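Ticket 2535: Ratings not updating after rapid event
Product: Trarkora pairing and results
Reported by: Likumley Chess Club
Status: Resolved
Opened: April 18, 2021

Problem
The club uploaded the results of its spring rapid open, and the crosstable shows up fine. The rating list still has the November numbers for every player in the open section. The under-800 section updated normally.

Steps tried by the club
Re-uploaded the results file. No change.
Cleared the browser cache and logged in again. No change.
Exported from Drarnus instead of the desktop program. The upload stopped at 70 percent with "round data mismatch." 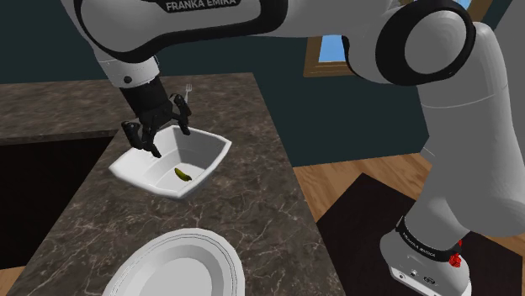 Banana in a white bowl, gripper open over it.

Support notes
Checked the import log. The open section was saved with the time control left blank, so the rating job skipped it without giving an error. The other section had rapid selected.

The mismatch in the Drarnus export is a separate problem. Round 2 has a half-point bye entered as a game against an empty board. Trarkora reads that as a missing result and stops.

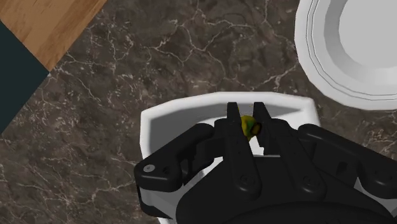
Asked the club to change the bye to type H and send the file again. The new file went through. Set the time control to rapid on the open section and ran the rating job by hand. The new ratings are now on the list.

The Sheikh tiebreak column was blank after the rerun. Turned it off and on again under Standings, then saved. Final order did not change.

Follow-up
Request filed to make time control a required field on upload. Club confirmed the list is correct. Closing.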